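# Keeping the sink and the counter around it in order

When I moved to a flat with a small kitchen, I learned that the sink decides how the whole room looks. If the sink is full, even a clean counter seems dirty. These are the habits that stayed with me.

**Scrape first.** Food goes to the bin, and only after that the plate goes to the sink. My neighbor Nouhaila Shehata keeps an old spatula only for this work, and I copied her.

**Do not wait for a full load.** A few plates and one spoon need 3 minutes. I wash them after breakfast, before the egg becomes hard like glue.

**Give the sponge its own place.** It should stand in a holder where the air can reach it, never lie flat on the bottom of the sink. I change mine when it begins to smell, and sometimes earlier.
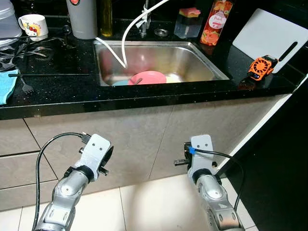 *Plates in the steel sink, with the sponge in its clear holder behind.*

**Be careful with dark speckled counters.** They hide crumbs very well, but dried water leaves white marks which you notice in the evening light. Wipe with a damp cloth, then with a dry one. For old marks I mix 200 ml of warm water with a little dish soap. Do not use vinegar if you don't know what the counter is made of – on some stone it leaves dull spots.

**Let the cutting board stand.** After washing, lean it against the wall and turn it the next time, so both sides get air.

**Rub the steel along the lines.** Brushed steel has a direction, and if you rub across it you can make small scratches. A soft cloth is enough. I bought a special steel cleaner once and it is still almost full.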